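**Ticket 29: Gripper fails to release objects during sorting task**

Submitted by: Raquel Correia, Student Robotics Project, Team Vudero
Assigned to: Esben Brøndum, Laboratory Support
Priority: Normal
Status: Open, pending retest

**Reported problem**

During the produce sorting exercise, the gripper closes on command but does not always open again at the drop position. The team recorded 6 failed releases in 40 attempts. The banana and the chili pepper were affected; the apple was not. No error message appears on the control screen.

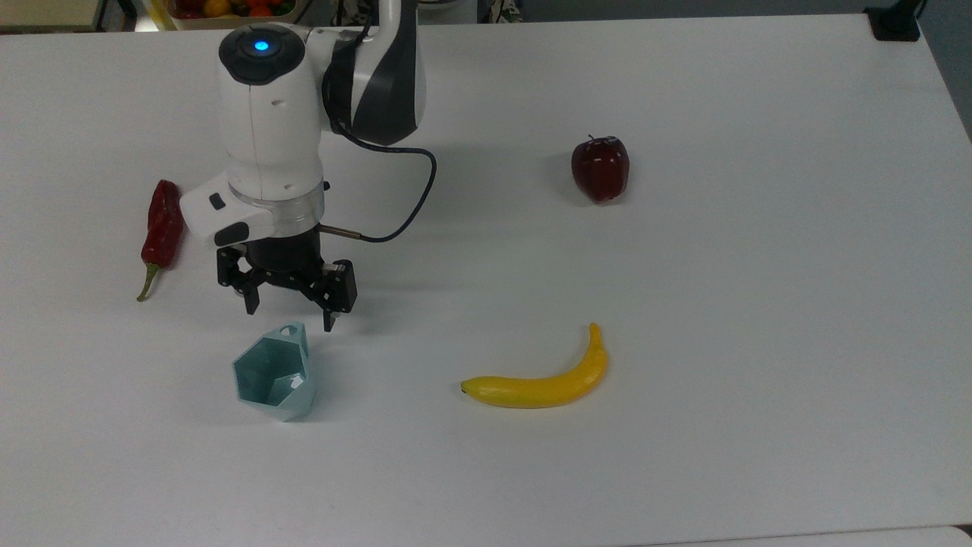 The fault occurs only after the wrist has turned through a wide angle. The team restarted the controller twice on Wednesday and reloaded the class program without improvement.

**Support response, 10:40 a.m.**

The log files show that the open command is sent each time, but the gripper does not confirm it in the failed cases. This suggests an interrupted signal at the wrist. Students are asked to take the following steps:

1. Stop the program and power down the arm.
2. Check that the cable connector at the wrist is fully seated.
3. Confirm that the cable has enough slack for a full turn.
4. Repeat the test at reduced speed and attach the new log.

**Update, 2:15 p.m.**

Connector reseated by Gonçalo Barreto under staff supervision. A first set of 27 attempts was completed with no failed release. The full-speed test remains to be done. Soledad Varela, course instructor, has approved an extension of the team's report deadline until this ticket is closed.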